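Vunstead Marina – Guidance for Berth Holders
Keeping Records of Work and Disputes

Berth holders at Vunstead are encouraged to keep a written record of any repair, complaint or formal notice affecting their berth. Good records are of particular value where a matter proceeds to a hearing.

Store the berth license, insurance certificate and receipts together in a dry place ashore. Paper kept on board is soon spoiled by damp. Copies may be left in a sealed bag in the cabin.

Date each photograph of damage on the back or in the file name, and note the berth number. Do not discard a broken cleat or fender until the claim is closed.

If a court order or notice is fixed to a gate or pontoon, read it in full before carrying out further work. An order may apply to persons who are not named in it – seek legal advice if in doubt.

Before cleaning or dismantling small fittings, lay a plain sheet over the workbench and set the parts out in the order of removal.
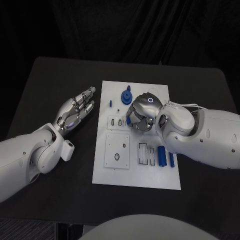 Place screws in a lidded jar marked with the name of the fitting. Rinse salt from metal parts with fresh water and dry them fully before storage.

Record forms are available from the Dridemness office until the end of April. Please quote form 683.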